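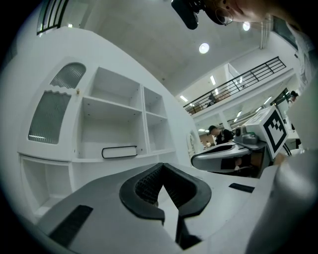 Two grey hand-held grippers, one carrying a patterned marker cube.

Reviews > Politics > Apps

Jollex review: a leadership tracker that keeps its workings to itself

2019-09-05
3 min read

Jollex promises to tell you which party leaders are in trouble before the party room does. It gives each leader a "pressure score" out of 100, updated through the day, and sends an alert when the number moves. I paid for it in July and have had it on my phone ever since. I'm still not sure what I've been looking at.

The score is the whole pitch, so you'd expect the developer, Raltum, to say how it's worked out. The help page mentions "public statements, media tone and parliamentary behaviour" and leaves it there. When a backbencher in my state gave a fairly dull radio interview, the premier's score jumped 15 points overnight. By lunchtime it had dropped 16. Tapping through for an explanation got me a link to the interview and the word "volatile".

The alerts are worse. Leave the default settings alone and you get one every time anybody is asked whether they support the leader and says yes. I switched most of them off in the first week.

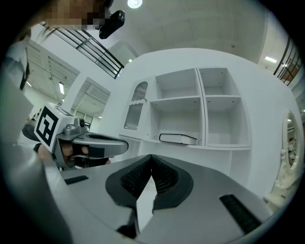

A hand around the handle of a gripper, with black fingertip pads in front.

There is a decent product underneath. The archive holds some 3000 statements by ministers and backbenchers, searchable by name, and it's handy to read what an MP said about loyalty last year beside what they're saying now. The sources are linked and the ones I checked went where they should. Hansard search is free, of course, but it's slower and won't give you doorstops.

Zevon does much the same job without a score. It's uglier, and its state coverage is thin, but I trusted it more. Jollex wins on layout and on the phone.

If you write about politics for a living, the archive may be worth a month's subscription — try it during a sitting fortnight. For everyone else, I'd wait until Raltum publishes its method. I've cancelled mine.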